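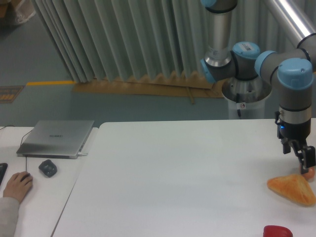
Keeping the Belay cell on its marks

The arm in the Belay cell at Wodelville gets its longest check on Thursday mornings, before any food samples go under the gripper. Abenezer Tsegaye, who has looked after the cell since it moved from Plomcombe last October, allows 35 minutes for it.

He starts at the pedestal. The mounting bolts are checked against paint marks, and any bolt that has crept is backed out, cleaned and torqued again. The joints come next, one at a time from the base up, each run slowly through its range while the controller logs motor current. A rise at one angle usually means a cable is dragging. A rise across the whole range points to the brake or the grease.

The gripper takes up most of the remaining time. Pastry sheds fat and crumbs, and both work into the finger slides. Tsegaye wipes the fingers with a dry cloth, then a damp one, and cycles them 20 times with nothing between them. Closing force is set low for baked goods. Too much and the crust breaks; too little and the piece turns as it lifts.

The zero position is the last item. The wrist encoder read 1,765 counts at home when the cell was commissioned at this site. After a wrist seal was replaced in spring it read 2,274, and the old offset put the fingers into the tabletop on the first descent. The offset is now written on a card in the controller cabinet as well as in the Illovum maintenance log — the log had been updated that day, the controller had not.

A new set of finger pads is on order. Until they arrive, the present pair is turned end for end every second week.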